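3.2 实验环境与网络拓扑

社区图书馆的借阅系统在迁移之前，数据库与检索服务放在同一台主机上，备份依靠夜间的整库导出。这种做法在馆藏规模较小时问题不大，但Bilyk分馆并入之后，读者查询与馆员编目在下午时段互相争用磁盘，检索响应时间明显变长。本节说明迁移方案的测试环境，测试结果见第4节。

测试对象是Tristby编目软件及其检索模块。Tristby将书目记录、馆藏记录和读者记录分别存放在三个库中，前两者可以只读方式复制到其他主机，读者记录因涉及个人信息，只允许在主库中读写。我们按照这一限制设计了3种部署方式：单机部署、主从部署，以及检索模块独立部署。单机部署与现行系统一致，作为对照；主从部署将书目库与馆藏库复制到第二台主机；独立部署则在主从部署的基础上，把索引的建立与查询移到单独的虚拟机。

测试数据取自Morndale总馆与Bilyk分馆的书目库，读者记录由脚本生成，不含真实读者信息。书目记录中有一部分来自早年的卡片转录，题名与责任者字段常混在一起，分词时容易产生过长的词条。为避免这类记录影响比较，我们在导入前统一做了字段拆分，拆分规则由Jinfeng Xiao整理，经两馆编目人员核对后使用。无法自动拆分的记录保留原样，三种部署使用同一份数据。

负载由Fido工具回放。回放脚本依据总馆4月份的访问日志编写，包括简单检索、组合检索、续借和编目保存四类请求。每轮测试持续约26分钟，其中开头一段用于预热缓存，不计入统计。每种部署重复8轮，各轮之间重启数据库服务并清空索引缓存。我们记录每个请求的响应时间，报告中位数与第99百分位数。后者更能反映馆员在高峰时段遇到的等待，中位数则便于与以往的内部报告对照。

网络方面，各主机位于同一网段，回放工具从另一网段发起请求，以模拟分馆经专线访问的情况。专线的延迟与带宽限制由软件设置，取值与分馆的实际线路相同。分馆的自助借还终端不参加测试，其请求量在日志中所占比例很低，且全部为读者库操作，不受书目库复制的影响。

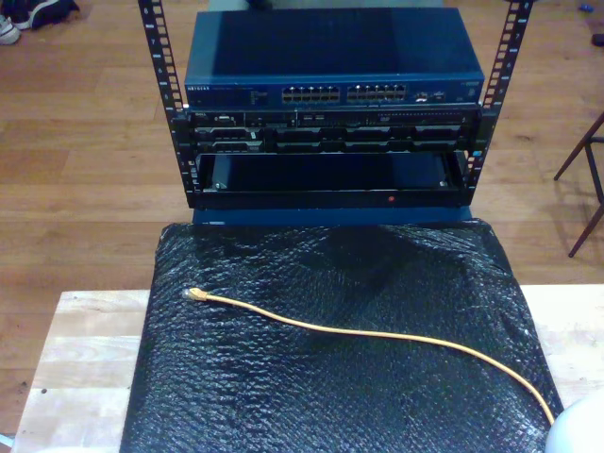

图2 机架上的网络交换机与服务器

除响应时间外，我们还记录了主从之间的复制延迟。编目人员保存一条新记录后，往往会立即在检索界面核对显示结果，若复制延迟过长，就会误以为保存失败而重复提交。预备测试中出现过这种情况，因此正式测试的回放脚本在每次编目保存之后加入一次同题名检索，并比较返回的记录号。若首次检索未返回新记录，则每隔一秒重试，直到返回为止，重试次数一并写入日志。

索引更新采用增量方式，整库重建只在每轮测试开始前进行一次。Tristby默认在夜间合并索引分段，测试中关闭了这项任务，以免合并恰好落在某一轮之内。由此得到的数值不包含合并期间的性能下降，夜间仍有编目工作的图书馆在参考本文结果时应另行测量。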